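Kundik Flesach Penetrating Sealer for Concrete and Masonry

Product page – Sealers and Surface Treatments
Last revised May 31, 2026

Flesach is a water-based silane sealer for outdoor concrete, brick and unglazed pavers. It soaks into the surface and slows the uptake of water and road salt. It leaves no film, so it does not peel and does not change the grip of a broomed or floated finish. The color of the slab stays as it was once the sealer has dried.

Where to use it
Driveways, sidewalks, loading areas, steps, garden walls and precast copings. It can also go on block walls above grade. Do not use it on slabs that have been painted, waxed or treated with an acrylic sealer unless the old coating has been fully removed. It is not a waterproofing membrane and will not hold back water under pressure – for basement walls and tanks, see the Lu range.

Pack sizes
Flesach comes in a one-gallon jug, a five-gallon pail and a drum. A five-gallon pail covers 790 square feet of steel-troweled concrete in one coat. On broomed concrete, allow 600 square feet per pail. Rough block and old brick take far more, and 320 square feet per pail is the figure to price from. Porosity varies from job to job, so put down a test patch before ordering for a large area.

Surface preparation
New concrete must cure for 28 days. Sweep the slab, then wash it with clean water and a stiff brush or a pressure washer. Take off oil and rust stains first; sealer will lock them in. Let the surface dry for a full day in fair weather. Joint sealant should be in place and cured before you start. 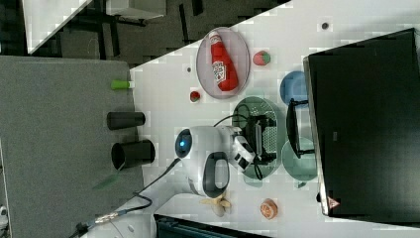 Gray oval tray and ketchup bottle on a white table.

Application
Stir the pail, do not shake it. Do not thin. Apply with a low-pressure sprayer fitted with a fan tip, or with a roller on small areas. Work from the low end of the slab to the high end and keep a wet edge. On walls, start at the bottom and let the material run down six to eight inches below the spray. Brush out puddles within ten minutes. One coat is enough for most flatwork. Block walls need two, with the second coat going on while the first is still damp.

Air and surface temperature should be between 40 and 90 degrees F. Keep rain off for six hours. Foot traffic is fine after four hours, vehicles after 24.

Cleanup and storage
Wash tools in warm soapy water before the material dries. Cover glass, plants and bare metal, and rinse any overspray right away. Store pails closed and above 34 degrees F. Product that has frozen should be thrown out. Shelf life is one year in an unopened pail.

Safety
Wear gloves and eye protection. Use a respirator when spraying in enclosed areas. Read the safety data sheet before use.

Ordering
Jugs and pails ship from our Stondton warehouse. Drums are made to order. For bid quantities, submittal sheets or a sample jug, contact Wayne Birkett at the Stondton sales desk. Please have the slab area, finish and age of the concrete ready.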